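Dimer (robot)

From the Monaden Wiki, the handbook of home and workshop robot builds 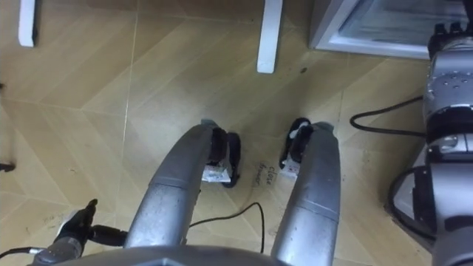 Category: Shared-workshop builds | Two-armed robots | Active projects

Dimer is a two-armed robot built by members of Plivia, a shared workshop in Fuentealba. It is meant for small household jobs such as closing drawers, picking things up from the floor and moving light objects from one place to another. It runs on Monaden, the open control software this wiki is named after, and it is one of the best-documented amateur builds on these pages. If you are thinking of starting a two-armed project of your own, Dimer is a wonderful place to look first, partly for what works and partly for the long list of things its builders changed their minds about.

The name comes from chemistry, where a dimer is a molecule made of 2 joined units. Early pages in the build log call the robot "the pair" and "the twins".

Background

Plivia began as a woodworking and bicycle repair space, and robots came in by way of the repair bench. Members had been fixing motors and small appliances there for a long time before anyone proposed a robot. The first plan was a single arm clamped to a table. It could stir a pot and press a switch, and it was great fun to drive, but drawers defeated it. With one arm there was no way to steady a light piece of furniture while pushing on it, so the furniture simply slid away across the tiles.

The second arm was proposed in the same log entry that reports the sliding furniture. Work on the two-armed version started in July, and the single-arm table mount was taken apart for its bolts.

Layout

The working area is low. Most amateur arms live on a desk, and a great many household problems are down at shin height: lower drawers, dropped socks, the gap under a cabinet. Dimer's builders wanted the robot to be comfortable there, and much of its shape follows from that choice.

At the front is the part known in the log as the fork, a pair of long, curved metal prongs rising from a grey rounded base. Each prong ends in a black fitting with a black finger pad, and the pads face each other across a wide gap. The arms work to either side, each carrying a black gripper. The housings of the arms are grey, which makes the black joint band stand out nicely when you are trying to judge how far something has turned.

Cables are run on the outside. This is a much-argued point on the talk page. Internal cabling looks tidier, but the Plivia members change parts often and wanted to be able to swap a lead without opening a housing. The price is loops of black cable lying on the floor, and the checklist at the workshop begins with walking them clear of the arms before power goes on.

Task notes

The best-loved feature of the project costs nothing. Each job the robot practices is written by hand on a slip of paper, and the slip is put on the floor in the working area at the start of a session. "Close drawer" is the classic one, written in black on two lines, and it was the first job to get its own slip.

The habit started as a way of keeping recordings sorted. A session at Plivia may be run by one set of members in the morning and another in the evening, and file names were typed in a hurry and then forgotten. With the slip in view of the head camera, the first moments of any recording say what was being attempted. It is a charming low-tech answer, and several other builds on this wiki have copied it.

Some conventions have grown up around the slips:

Use a verb and a thing: "close drawer", "lift cup", "open lid".
Write large, with a thick black pen.
One job to a slip. Longer jobs are split up.
Move the slip out of the way before the arms start, unless the job is to pick up the slip.

Picking up the slip is a job in its own right, and a surprisingly hard one. Thin paper on a glossy tile gives the pads very little to hold. The builders' favorite method is to press lightly with one finger, drag until the paper buckles, and close on the fold.

Software

Dimer uses the standard Monaden release with a few local settings. The parts most often borrowed by other builders are the following.

Shared speed limit. Both arms slow down together when either one enters the space between them. The first version slowed only the arm that was moving in, and the other would carry on at full speed and arrive in the same spot.

Quiet stop. A foot switch lets the arms sink gently to a rest position. The main power switch is kept as a separate control for real trouble.

Recording by default. Every session is saved unless someone turns recording off. The collection passed 600 recorded attempts during the first season, and a large share of them are failures. The members kept those too – they are the most instructive files in the set, and the ones new builders ask for.

Teaching is done by driving the robot by hand through a job, then letting it try alone. Members take turns, since people close drawers in quite different ways. Some push in the middle of the front, some push one corner and then the other, and a few like to give the handle a tap at the end.

Floor and lighting

Glossy tile is a difficult surface for a camera. Light comes back off it in broad pale patches that move as the head moves, and a patch that covers a small object can hide it completely. The log recommends drawing the blinds on the sunny side, or lighting the area from several weak lamps in place of one strong one.

Dust matters as well. Dark specks on a light floor can be mistaken for small objects, and early versions of the software would happily reach for one. A quick sweep before a session is the usual cure, although one branch of the software (see Variants) was written to ignore anything too small to grip.

White furniture against a pale floor is another known nuisance. Table legs are the common case, and the builders suggest telling the software where they are at the start of a session.

Variants

There are 2 variants with their own pages.

Dimer Low has shorter arms and is intended for work under cabinets. It gives up reach for stiffness and is pleasantly quiet.

Dimer Bench returns the design to the tabletop. It drops the fork, keeps both arms, and is the version to build if floor space is short. The speck-ignoring branch was first written for this variant, where the trouble was sawdust.

Building your own

The drawings are free to use, and the parts list is kept on the Dimer Parts page. Builders are encouraged to begin with the arms and leave the fork until they are moving well. Allow 2 people for the assembly of each arm, as the upper segment has to be held in line while the joint is tightened.

A soft drawer makes a good first target. Choose one that runs easily and has a flat front, and load it with a few books so that the cabinet stays put. The moment it slides shut on its own try is a real thrill, and the recordings from Plivia include plenty of cheering.

See also

Dimer Parts
Dimer Low
Dimer Bench
Task notes, general
Monaden: shared speed limit
Plivia workshop, Fuentealba

This page was last edited on 7 January 2021.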